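10월, 밤 열한 시 반

오늘은 꼭 적어 두고 자야겠다. Passtead에서 드디어 결과다운 결과가 나왔다!

지난달까지 우리는 시연 데이터를 무작정 늘리는 데 매달렸다. 2,000개까지 모았는데도 빨래 담기 성공률은 제자리였고, 나는 솔직히 조금 지쳐 있었다. 그러다 Tănase 방식을 다시 읽었다. 시연을 고르게 쓰지 말고, 정책이 망설인 순간의 앞뒤만 잘라서 다시 가르치자는 것. 처음 읽었을 때는 너무 단순해서 그냥 넘겼던 부분이다. 그래서 240개만 골라 Warkus에 새로 학습을 걸었다. 학습 시간이 확 줄어서 커피 마시고 오니 벌써 끝나 있었다(이것만으로도 기뻤다).

오후에는 소파 옆에 바구니를 두고 시험했다. 머리 쪽 카메라로 보면 빨간 옷은 오른쪽 끝 소파에 구겨져 걸쳐 있고, 흰 바구니는 바로 아래에 있다. 옷의 흰 부분과 바구니 속 흰 천이 색이 비슷해서 예전 정책이 제일 헷갈려하던 배치다.

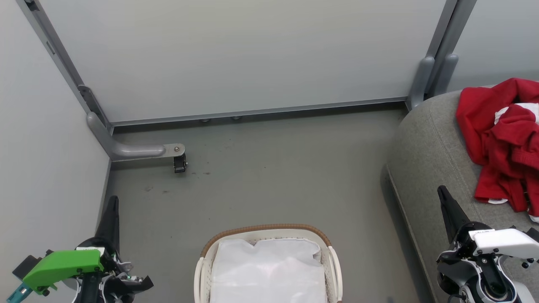 새 정책에서 달라진 점

가장 놀란 건 손이 멈추는 시간이다. 예전에는 옷 위에서 한참을 떨다가 엉뚱한 주름을 집었는데, 오늘은 접근 각도를 스스로 고쳐 잡고 바로 내려갔다. 놓쳤을 때도 처음 자세로 돌아가지 않고 그 자리에서 다시 시도했다. 이 재시도 동작을 보는 순간 의자에서 벌떡 일어났다. 우리가 따로 가르친 적이 없는 동작인데! 아마 잘라 낸 구간 안에 사람이 고쳐 잡는 움직임이 많이 들어 있었던 모양이다.

물론 아직 모르는 게 많다. 연속으로 실패한 경우가 2번 있었고, 둘 다 옷이 소파 팔걸이 쪽으로 밀린 뒤였다. 망설임을 판정하는 기준값도 내가 감으로 정한 것이라 제대로 훑어봐야 한다. 기준을 낮추면 구간이 길어지고, 그러면 예전 데이터와 별 차이가 없어질지도 모른다.

내일 할 일: 기준값 2가지로 나눠 다시 학습 걸기. Skendent 로그에서 그리퍼 힘 값 뽑기. 바구니 위치를 반대쪽으로 옮겨 보기. 수건으로도 될지 너무 궁금해서 잠이 올지 모르겠다.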